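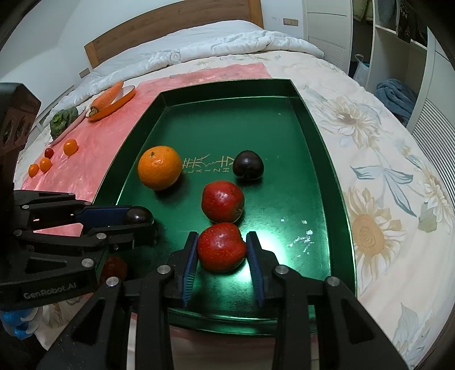

Red apple between the finger pads, green tray underneath.

Farholm Prikier
Two-armed tray filler for mixed fruit

Availability: made to order
Lead time: 12 weeks from deposit
Sold by: Farholm, direct and through Plurnia service depots

Overview

The Prikier puts fruit in trays. It has two arms, a padded gripper on each, and a patience with plums that most of us lose by mid-morning. It is meant for small packing rooms that make up mixed trays: gift boxes, office fruit, hospital trolleys, the sort of order where an orange has to go next to an apple and neither should look as though it fell there.

Big single-fruit lines have had good machinery for decades and we wouldn't try to sell you this for one. If you pack nothing but apples, buy a proper apple line. The Prikier earns its floor space when the tray changes several times a shift and the person who knows how each one should look is also answering the phone.

How it learns a tray

Your packers teach it. They take a pair of hand-held grippers, the same shape as the ones on the arms, and fill trays with them while the cameras record. The Plurnia software turns those recordings into a routine, which you then check at slow speed before letting it loose.

Expect the first hour to be humbling. Someone who has packed fruit for years will pick up the grippers and handle an apple like a visitor at a fairground grabber. It passes. Round fruit comes first, plums take a bit longer, and cherry tomatoes will make people say things that we are glad the recording has no sound for.

We supply a base set of more than 3000 recorded picks with every machine, so you are not starting from nothing. Your own recordings sit on top. A new tray layout using fruit the machine already knows usually needs a morning of teaching. A new kind of fruit needs longer, and a fruit with a stalk longer still.

A word on who does the teaching. Several buyers have handed the grippers to whoever was free, and got a machine that packs like whoever was free. Give them to your best packer and put the hours on the rota as work, at a rate you would be happy to explain to the others. We ask about this before we quote.

What changes in the packing room

Fewer hands at the filling bench, more at either end of it. The Prikier does not unload crates, pull out bruised fruit reliably, fold boxes or notice that the ribbon is the wrong colour for the customer. Those jobs stay, and some of them grow. On a two-person bench you will most likely still want two people on shift, with one of them filling far fewer trays by hand.

At Amarasinghe, a family packing firm that ran one of our early machines through its October rush, the packers asked for three changes. All three are now standard:

A pause pedal. The original pause was a menu on a screen, and packers wear gloves.
A lamp that shows which item the machine intends to pick next. It saves people from reaching for the same plum.
A quieter fault tone. The first one sounded like a lorry reversing, and the room also had lorries reversing.

They also asked us to remove the cheerful voice. It has been removed. It can't be put back, so please don't ask.

The hourly tray count can be shown on the screen or switched off. It records the machine's output only and is not tied to staff log-ins. We get asked for that feature by managers and have so far managed to be slow about it.

Gripping and fruit damage

Each gripper closes on the fruit from both sides with ribbed soft pads. Closing force is set per fruit during teaching and can be turned down afterwards, up to the point where things start being dropped. The pads unclip without tools and should be washed at the end of every shift. Replace them when the ribs have worn smooth, whatever the date on the calendar says.

Shiny trays can confuse the cameras under strip lighting. If your trays are glossy, send us a few with your enquiry and we'll tell you whether you need the shade kit. Most people with metallic or foil-printed trays do.

It handles well: apples, oranges, firm plums, lemons, carrots with the tops trimmed.
It handles with some teaching: tomatoes of all sizes, pears, small peppers.
It handles badly: grapes, ripe figs, anything in loose leaf. Lettuce is a matter of luck, and we don't quote on lettuce.

Specification

Arms: two, bench-mounted
Grippers: two-finger, padded, one per arm
Power: ordinary 13 amp socket, no special supply
Tray depth: up to 100 mm
Guarding: light curtain on the front, clear panels on the sides
Controls: touchscreen, pause pedal, stop button at each end of the bench
Teaching kit: one pair of hand-held grippers with charger and wrist straps
Storage of recordings: on the machine; copies leave your building only if you send them

In the box

Bench unit with both arms fitted, teaching kit, spare set of pads, pedal, next-pick lamp, wall card with the restart steps in large type. The manual is also in the box and is longer than we would like.

Optional extras

Shade kit for shiny trays
Second teaching kit, so that two people can record in turns and compare notes
Height-adjustable bench legs
Refresher day on site, best booked before your busy season and most often booked during it

Questions we get from packers

Will it take my job? It will take the part where you put the same orange in the same corner all afternoon. What your employer does with the time is up to your employer, and we would sooner you had that talk before the crate arrives. We can come along and answer the technical half.

Can I work next to it? Yes, at either end. Reaching through the front stops the arms. They restart when someone presses the button, never by themselves.

Is it faster than me? On a plain tray early in the shift, no. Late in the day it is going at the speed it started at.

What happens when it drops one? It stops, lights the lamp red and waits for a person to pick the fruit up. It can't see the floor.

Ordering

Send us your tray sizes, a list of what goes in them and a note of who will be doing the teaching. We reply with a price and a visit date. Trial hire is available outside the autumn months, and the hire fee comes off the price if you keep the machine. Return carriage is at your cost, and please empty the trays first.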